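Ball bench, Elville
February, started 7:40 a.m.

Picked up the pressure work again. Last entry left off with the Skostari game balls dropping more air over a night than the practice balls did, and no good reason for it. Both sets have the same bladder according to the box. The laces are different and the leather is broken in differently, but neither of those should let air out.

Set up three balls this morning, all inflated to 13 psi and left alone on the rack for an hour before the first reading. Room was at 68 when I came in. Somebody had left the side door propped, so I shut it and gave the rack another half hour.

Ball 1 – Skostari, game, new
Ball 2 – Skostari, game, kicked in last season
Ball 3 – practice ball, the one with the tape on the nose

Used the Tjoa gauge for everything. The old dial gauge still reads high and should go in the drawer with the other dead ones. Wet the needle every time. I think part of our trouble in the fall was people going in dry and roughing up the valve.

First readings: 12.9, 12.8, 13.0. Every reading costs a little air, so I'm taking only two more today, at noon and at the end of the afternoon, then one tomorrow morning. The plan before was to read every hour and I no longer think that made sense. We were measuring our own needle.

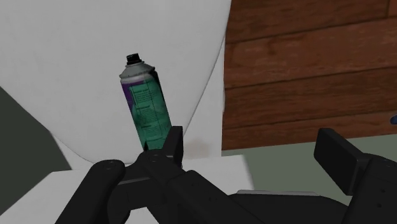
Spray can and gripper, close view.

Noon readings: 12.8, 12.5, 12.9. Ball 2 is the one to watch. Put it in the sink, held it under and turned it slowly. No bubbles at the seams. One very slow string of bubbles from the valve, which stopped after I worked the needle in and out with a drop of glycerin. Marked the time on the tape. If it holds overnight I will go through the rest of the kicked balls the same way before anyone orders new bladders.

Kick rig: the Indberg counter reads 1212 on the current ball. We stop at 2000 and cut it open. No visible wear at the strike point other than the pebble going flat, which we saw on the last one too. The laces have loosened at the second hole from the end. Retied nothing, left as is. Foot speed has been steady since the belt was changed, and the belt is not making the noise any more.

Still to do on the rig:
tighten the left upright, it walks
new net hooks
write the ball number on the ball and not on the shelf
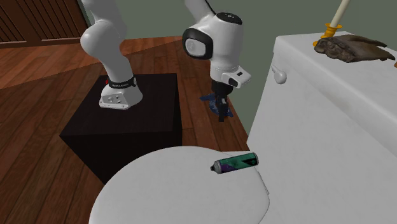 The ball cradle needs another go before the next set of kicks. With the flat block the ball settles a few degrees off between kicks, laces drifting toward the kicking side, and then the strike point is not the same point. I tried foam under it and that was worse. A ball wants to roll along its short way and hardly at all along its long way. The green can in the picture is lying on its side on a rounded surface, and it's the same problem as ours: the ends take care of themselves and the sides don't. So the next cradle gets two low rails running the length of the ball, and nothing at the nose or tail except a pencil mark. Scrap maple will do for the first one. Rails no higher than half an inch or the foot will find them.

Also weighed the wet balls from the soak test. Skostari says their leather takes on less water than the old stock. We have one soaked ball of each and the difference is inside what the scale can tell us, so I'm not writing a number down. Needs a better scale or more balls.

Afternoon readings, 4:50: 12.8, 12.5, 12.8. Ball 2 did not move after the glycerin. Room had gone up to 70 by then, so a small loss could be hiding under that. Turned the heat back down before leaving.

Log sheet is full, last line is 215. New sheets are in the tray under the pump. Please fill in the room temperature column, half of January is blank.

Tomorrow: morning readings first, before the pump is switched on. Then cut the rails.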